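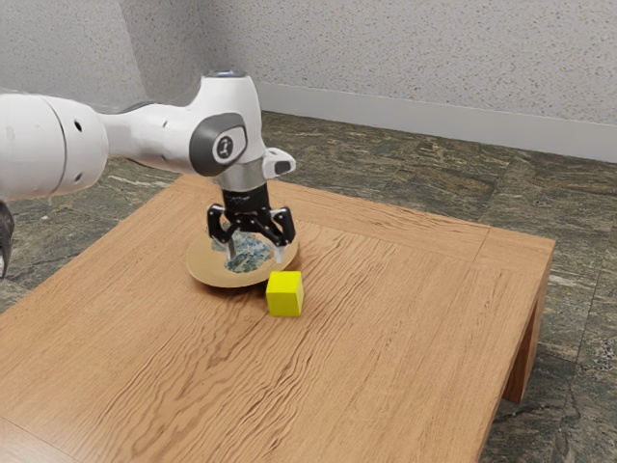 Gisell tabletop task in simulation: arm, plate and yellow cube.

Trulier opens Gisell simulation kit to outside labs, and asks them to doubt it

HUSTWOOD – Trulier will begin shipping Gisell, its simulation kit for tabletop robot arms, to paying customers in February. The company is making fewer promises than is usual for a launch of this kind. Gisell will not train a robot for you, and a good score in Gisell does not mean a good day on the shop floor.

The kit is a set of rendered rooms, tables and small objects, with a simulated arm and a two-finger gripper to work among them. A customer loads a control policy, picks a task and gets back a record of each attempt. The release version includes 420 object and surface combinations. Many of them are dull on purpose: a block next to a dish, on a table with a busy wood grain.

Trulier has sat through plenty of demos in which a simulated arm stacks blocks without a miss and the real one then shoves them onto the floor. Friction is guessed at. Lighting is too kind. Gisell has both problems to some degree, and the manual lists the ones we know of by name.

Close views are supplied along with the wide ones, and testers should look at them before they look at any score. At short range there may be little more to go on than a flat patch of yellow, a pale curved edge and a lot of grain. A policy that does well only from the wide view has probably learned the room. 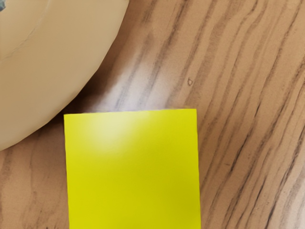 What the trial runs showed

Vashisht, the testing firm hired to check the kit before release, ran 2,812 attempts across the supplied tasks. Its report is included in the download, unedited, and parts of it are unflattering. Contact between the gripper pads and thin rims was rated poor. Objects placed close to one another gave results that changed too much from run to run, and Vashisht recommended that customers not quote a success rate from fewer than 100 attempts on any single task. Trulier agrees and has set that number as the default.

The report also found that 2 of the supplied floor textures slowed rendering badly on older machines. Both are still in the kit but are now switched off unless the user asks for them.

Block and dish tasks remain the part of Gisell we trust most. The shapes are simple, the gripper comes straight down, and a failed grasp is easy to spot on replay. We would still want to see the same policy on a real arm before believing it – and so should anyone being sold one.

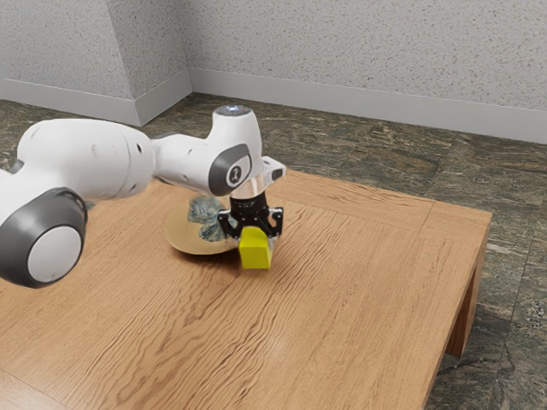
Pricing and availability

Gisell is licensed by the seat, with a reduced rate for schools. A trial version with the block and dish tasks is free and does not expire. Orders and trial requests go through the Trulier sales desk in Hustwood. Support is by email only during the first release.

Customers who find a task where Gisell and their own hardware disagree are asked to send in the logs. Trulier will publish those cases with each update, including the ones it cannot fix.

About Trulier

Trulier makes testing software for robot arms. It is based in Hustwood and does not sell robots.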